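Subject: Re: [pitus-eats] Snack shelf at the Clalico building, round 2

On Monday somebody wrote:

> Does anyone still have the rules for the snack shelf? The old sheet
> came down when they painted the kitchen, and I'm new enough that I
> never read it. Also, is it true we stopped ordering from Mabuza? I
> liked their chips!

I have them, more or less! The sheet lived over the sink for so long that I could probably recite it in my sleep (and my handwriting was on half of it anyway). I'm typing it out fresh below, with the changes we agreed on in July, so please read it even if you think you know it.

1. Trays are for open snacks only. The white plastic ones go out on the tables and come back to the kitchen by the end of the day, rinsed. A tray of crumbs left overnight is how we got ants the last time, and I am not doing ants again.

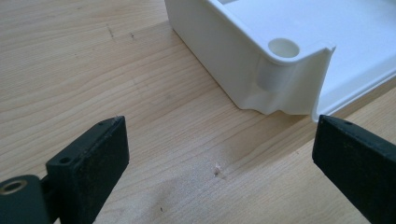 2. Pay when you take. The jar is gone — it's the card reader by the fridge now. If it's sulking, write your initials on the pad and settle up later in the week.

3. Nuts stay on the bottom shelf, in the box with the lid. All nuts, and that includes the granola bars with "just a few" in them. We have 2 people upstairs with bad allergies and I'd like everybody to be able to walk in there and grab something.

4. If you finish the last one of anything, put it on the list. The list is on the side of the fridge. Please don't email me about pretzels.

Now, Mabuza. No, we didn't drop them, we just skipped an order. Their minimum went up to 100 bags, which would be fine if we had anywhere to keep them, but the closet is full of folding chairs and the spring fair banners. Plirkasora will do smaller boxes and they deliver to the side door, so I went with them for now. Their plain chips are a bit greasy if you ask me, but the spicy corn ones vanished in one afternoon. 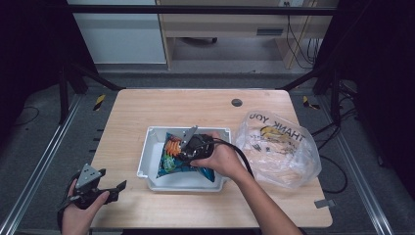

What I'd love is to split a Mabuza order with the Pitus folks down the hall, half for them and half for us. I brought it up with them at lunch and they sounded keen, though they want more sweet stuff than we usually get. I can live with that! If you have strong feelings about cookies, write back to the list by Thursday and I'll put it all together in one go.

Oh, and whoever keeps folding empty bags very neatly and putting them back on the shelf — please, the trash can is right there. I've reached for the same empty bag 4 times.

I'll print the rules bigger this time and tape them up next to the microwave.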